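Marnumen – Galerie: Kabine mit Ziegeldekor
Start > Projekte > Marnumen > Galerie
Text und Aufbau: Nhi Hầu
Stand: Mittwoch, 30. April 2025

Die Seite dokumentiert den Innenausbau der Kabine Marnumen: Wandverkleidung, Eckpfosten und Bodenplatte. Maße gelten, soweit nicht anders vermerkt, als Fertigmaße nach dem Zuschnitt. Die Stückliste liegt unter der Nummer 2713 im Projektordner und wird dort weitergeführt.

Aufgabe war ein kleiner, dreiseitig gefasster Raum mit heller, strukturierter Wand und ruhigem Boden. Eine einfarbig weiße Verkleidung wurde im Vorversuch verworfen. Auf großer Fläche wirkte sie leer, und jeder Stoß zwischen zwei Platten zeichnete sich als dunkle Linie ab.

Innenraum

Weiße Platten im Ziegeldekor mit grauen Fugen an Rückwand, linker und rechter Wand. In den beiden hinteren Ecken stehen schmale Aluminiumpfosten, der Boden ist ein rotbraunes Holzbrett mit sichtbarer Maserung. Vorn quer die genutete Aluminiumschiene.

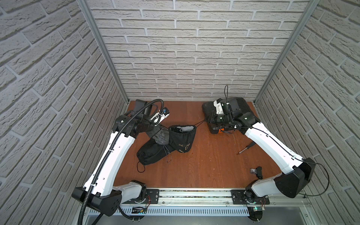
Wandplatten

Verwendet wurde das Dekor Lesier in Weiß. Die Reihen sind versetzt angelegt, die Oberfläche ist leicht rau. Plattenstärke 4 mm, Zuschnitt auf 600 mm Höhe. Geschnitten wurde von der Rückseite mit Anschlagschiene und frischer Klinge; bei stumpfer Klinge bricht die Dekorschicht an den Fugen aus.

Vor dem Zuschnitt der Seitenwände die Lagerfugen der Rückwand anzeichnen und übertragen. Schon ein Versatz von einem Millimeter fällt an der Ecke auf, weil die grauen Linien dort aufeinander zulaufen. Die Unterkante dient als Bezug, Resthöhen werden oben abgenommen.

Reinigung trocken mit weicher Bürste, entlang der Fugen. Feuchte Tücher hinterließen im Versuch Schlieren in der Struktur.

Eckpfosten

Silberfarbene Profile der Reihe Grilto, senkrecht gestellt, je eines zwischen Seitenwand und Rückwand. Die Schnittkanten der Platten liegen dadurch nicht offen. Eine Gehrung war nicht nötig.

Beim Ausrichten zuerst die Pfosten lotrecht fixieren, dann die Platten einsetzen. In umgekehrter Reihenfolge drückt die Verkleidung das Profil aus dem Lot – beim ersten Aufbau passiert, danach komplett neu gesetzt.

Bodenplatte

Holzbrett Lins, rotbraun, glatt, Tiefe 716 mm. Die Kanten wurden gebrochen und zweimal geölt, die Fläche einmal. Der Farbton hebt sich deutlich vom Weiß der Wände ab; bei hellem Licht erscheint der vordere Bereich merklich heller als der Anschluss zur Rückwand.

Zur Wand bleibt eine kleine Dehnfuge. Sie darf nicht mit Silikon gefüllt werden, das Brett muss sich einzeln herausnehmen lassen.

Offene Punkte

Ersatzplatte für die rechte Wand zuschneiden und beschriften. Ölauftrag am Boden im Juni prüfen, gegebenenfalls nacharbeiten. Maßblatt der Pfosten in die Stückliste übernehmen (Hầu).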